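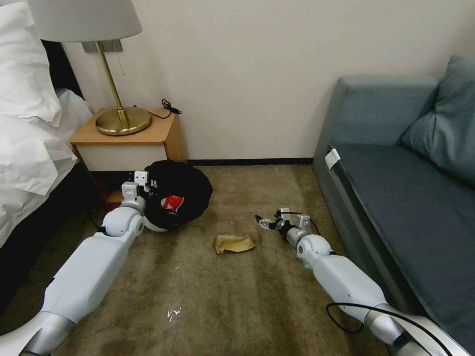
I have unpacked in a lot of hotel rooms over the years, and I am still not good at it. My habit, if you can call it that, is to drop everything within a yard of the bed and deal with it later, and later tends to be checkout morning. So when my editor asked for a piece on how to live in a small hotel room without losing your mind (or your charger), I laughed, and then I rang two women who know far more about it than I do. The room at the top of this page will look familiar to anyone who travels for work: white duvet sliding down the side of the bed, one wooden nightstand with a lamp on it, a black cable coiled up by the lamp, and a black bag slumped on the carpet in front. That is my entire system. Bag on floor, cable on nightstand, duvet wherever it likes.

Harpreet Doucette was not impressed. Harpreet spent years running housekeeping at the Plallico, a small seaside hotel with narrow corridors and the sort of bedrooms where you can touch the wall from the bed, and she has seen every way a guest can spread out. "The floor by the nightstand is the worst place for a bag," she told me, before I'd even got my notebook open. "You get up in the night, you put your foot straight in the strap, and over you go." I have done precisely this, in the dark, in a town I won't name, and I had a bruise on my shin for a fortnight.

Her rule is that a bag goes on something or in something. A luggage rack if there is one, the bottom of the wardrobe if there isn't, and failing both, the end of a sofa. She loves a sofa in a hotel room and thinks most guests waste it, because they heap their coats on it the moment they come in and then sit on the bed for three days eating crisps. Give the bag one end, she says, and keep the other for sitting on. Shoes go under the desk. Coats go on the back of the door, even if you have to fight with those hangers that don't come off the rail.

Then we got on to nightstands, and I'm afraid I kept her talking for ages. I've always thought of the drawer as belonging to somebody else. You open it once, there's a menu and a notepad, you close it again. Harpreet uses it for everything she wants out of sight but within reach: glasses case, hand cream, earplugs, the paperback she's pretending to read. "It's a drawer," she said, quite kindly. "It's for putting things in." The top is then left for the lamp, a glass of water and your phone, and she won't have anything else up there at all.

I asked what happens at checkout. Don't you forget it all? She does a lap of the room, always the same way round, starting at the door and going clockwise, opening every drawer whether she's used it or not. She taught her staff to do it after every guest and the habit stuck. At the Plallico they kept a shelf of left-behind things in the linen room and in her last season there were 50 items on it, a good half of them chargers. Plugs are white, walls are pale, and people look straight past them. (If you left a tortoiseshell hairbrush there one April, she did try to ring you.)

Which brings me to cables. Doaa Fawzy sells and repairs luggage from a little shop called Brindley, with a bell over the door and a smell of leather polish that I'd happily wear as perfume, and she is on the road for trade fairs so often that she keeps a bag permanently packed. She had plenty to say about leads. She ties each of hers with a scrap of bright ribbon, orange for the phone and yellow for the laptop, so that it shows up against any bedside table or carpet you care to mention. A black cable in a dim room is a cable you'll be buying again at the station, she reckons. I went home and did all mine in red wool, and I can't tell you how pleased I am with them!

Doaa's other great love is the soft bag. I'd assumed a luggage person would push me towards something with wheels and a shell, and she does sell plenty of those, but for a short stay in a small room she'll always steer you to a bag that collapses. Her own is a Hinon, a squashy black thing with a zip along the top, and once it's empty she folds it flat and slides it under the pillow she isn't using or on to the wardrobe shelf. A hard case stays the same size whether it's full or not, and in a tight room you spend the whole stay stepping round it. She let me try it in the shop. It took me 30 seconds to fold it and rather longer to stop talking about it.

She packs it in layers that match the order she'll want them. Pyjamas and washbag at the top, tomorrow's clothes beneath, everything else at the bottom in 2 cloth pouches, and on arrival the pouches go straight into the wardrobe and don't get opened until they're needed. The whole business is done before the kettle boils. I timed myself doing the same at a guesthouse called the Fraser last month and the kettle won easily, but I did have a made-up room by the time I'd drunk my tea, and I could see the carpet, all of it.

I should say a word about the bed, because I'm a terror for hauling the covers off on one side and leaving them there. Harpreet says she never minded an unmade bed (it's all coming off anyway) but if you're stopping more than one night she'd pull the duvet up yourself in the morning, just a quick tug from both corners. Things get lost in a duvet. She's found earrings, a passport, half a sandwich, and once a hearing aid that had its owner in tears in reception. If you're missing something, shake the duvet first, then check between the mattress and the wall, then lift the pillows, and only after that should you start accusing your husband.

As for big pillows, the two of them disagree completely. Doaa takes the spare ones off straight away and stacks them in the wardrobe. Harpreet props one behind her back for reading and says a bedside lamp with no decent pillow to go with it is a waste of electricity. I'm with Harpreet there, although I did try Doaa's way at the Fraser and slept very well.

I've another trip coming up, only two nights, and I've already got the red wool on the chargers and a borrowed soft bag waiting in the hall. Doaa wants it back by the end of the month, with the pouches, and she has asked me to please not put it on the floor.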